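Category: Software / Motion planning

Pratero has released a new version of its grasp planner for table-clearing arms. The planner now checks the path of both fingers before the wrist starts to turn. 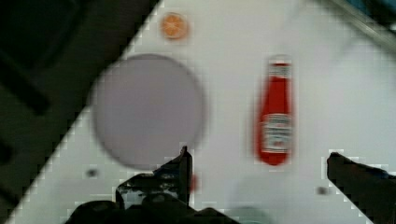

Garba Edet, who leads the software work, says planning a grasp takes around 60 milliseconds on the office computer. The update also repairs a fault in the log viewer. Existing users can install it from September.

Contact | © Pratero | Back to top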